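Workshop > Projects > Robot Arm > FAQ

Print this page | E-mail this page

Robot arm FAQ

What is the arm for?
Taking the processor out of a scrap desktop and putting it in a holder. Griet Claeys and I are building it in the shared shop in Woltarville.

Why practice on a full tower?
A bare board is too easy. The case walls and cables limit how the wrist can turn.
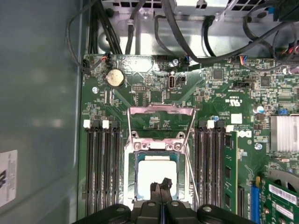

The lever is still the hard part. The fingers have to get past it without dragging on the memory slots.

Does the case have to be clamped?
No. We lay it on its side on the slatted table and square it by hand. If it shifts more than 2 mm, start the run over. 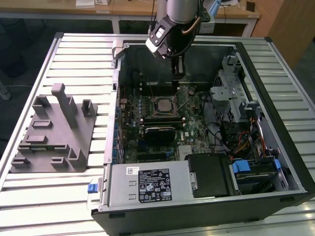
Arm over the open case, with the fixture plate on the left.

Where does the processor go?
Into a pocket on the printed fixture. Version 3 of the plate is the one to print. The file is named Gurkness.

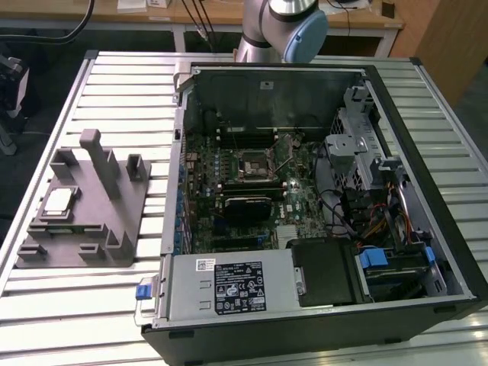
Keep fingers and tools away from an open socket. Bent pins are the end of that board.

How long did it take to build?
We started in April. Griet wrote the motion code and Oluwatosin Akpan worked on the fingers. Our log has 43 entries so far.

Can the gripper be taken apart?
Yes, with a hex key. Check the screws every 500 cycles.

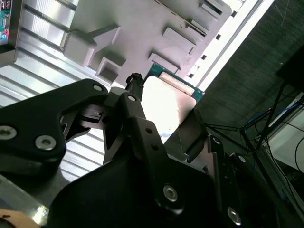

Gripper linkage and screws, close up.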